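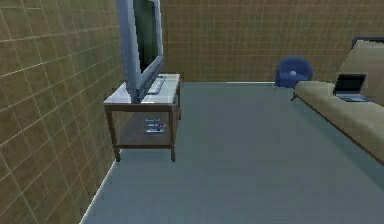

4.2 Use of cross-references

Each reader was given a topic and asked to find three further keywords in the Wernuvell encyclopedia, starting from the main entry. The same topics had been used by Lloyd and Gittins with the older Meredith edition, so the two sets of results can be compared. We noted which entries were opened, in what order, and whether the reader followed a cross-reference or went back to the index.

Of the 196 searches, 27 were dropped from the count as the reader had written down no page numbers. In the rest, cross-references at the end of an entry were followed far more often than those inside a paragraph. Readers at Tustgate tended to skip the inside ones altogether - several said afterwards that they had taken the small capitals for emphasis. Readers at Pletthorpe had been shown the key to symbols in May and made fewer such mistakes, though they were no quicker.

Illustrations were coded separately. A computer-drawn interior was coded as "place" whatever the entry it went with. Landeg and Hopkin coded all the pictures independently and disagreed on four, which were settled by Llewellyn.

The index was used most for topics with more than one common name. Spelling was a further difficulty, and is dealt with in 4.3.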